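# Quince season is back at the Tredville market

Popping in with a quick bit of food news, because I know a few of you asked me last September to shout when the quinces turned up. They've turned up!
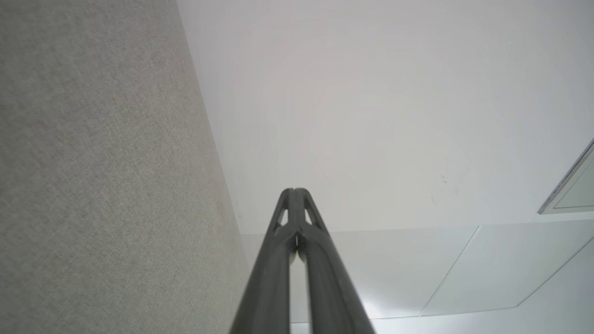
I got down there just after eight in the morning and Lefteris Athanasiadis already had three crates out at the end of his stall, next to the late plums. He's had them in from his cousin's trees again, the big knobbly sort with grey fuzz all over them that rubs off on your sleeve. He told me he's expecting up to 1000 fruit before the trees are finished, depending on the wind, and that he'll be bringing them down a bit at a time. If you want a lot for jelly, have a word with him first so he can put a box by for you. Last year I turned up at noon with two enormous bags and went home with four quinces and a cabbage.

For anyone who hasn't cooked one, a quince looks like a pear that's had a hard life and you really don't want to bite into it raw (I did, at my gran's, aged six, and my whole mouth went like felt). It wants long, slow cooking. The flesh starts off cream coloured and hard as a turnip, and after a couple of hours in the pan with sugar it goes a deep rosy pink and smells of roses and honey and a bit of something like pineapple. I still stand over the pot waiting for it to change, every single year.

The other bit of news is that Kalliopi Kalogeropoulos is selling her quince paste this time round, under the name Drakik. She's been giving it away at Christmas for ages and her daughter finally talked her into printing some labels. It comes in little slabs wrapped in paper, and there are two kinds, plain and one with walnuts pressed into the top. I bought the walnut one and ate a fair bit of it on the bus. It's firm enough to slice, quite sharp, not nearly as sugary as the stuff in tubs, and it was lovely later on with a salty hard cheese. She only made 20 slabs of each for the first go, so I can't promise there'll be any by the time you read this – she did say another batch was on the way.

Yamila Medina has put quince on the menu at Rallis too, and hers goes in with lamb, which I hadn't tried before. She fries the wedges in butter until they catch at the edges, then tucks them round the meat with cinnamon and a splash of vinegar. I had it for lunch and I've been thinking about it since. The portion is big, so go hungry, and ask for bread to mop up with. It's only on at lunchtime for now. I asked her about a quince pudding as well and got a raised eyebrow, so we'll see!

I've brought 3 kilos home myself (well, Lefteris rounded up) and they're sitting in a bowl in the hall making the coats smell wonderful. Half will be jelly. The rest I'm going to try baking whole, skins on, the way Prodromos Deligiannis does it, with a clove stuck in each and a bit of sweet wine in the bottom of the dish. He says low oven, all afternoon, don't peek. I'll peek.

If you're going along, the stall is on the side nearest the bridge this year, as the fish van has moved into the old spot. Bring your own bag and something soft to wrap them in, since they bruise far more easily than you'd think for something so hard. And if you've got a way of cooking them that isn't jelly, please do leave it in the comments – I've got a lot of quinces to get through.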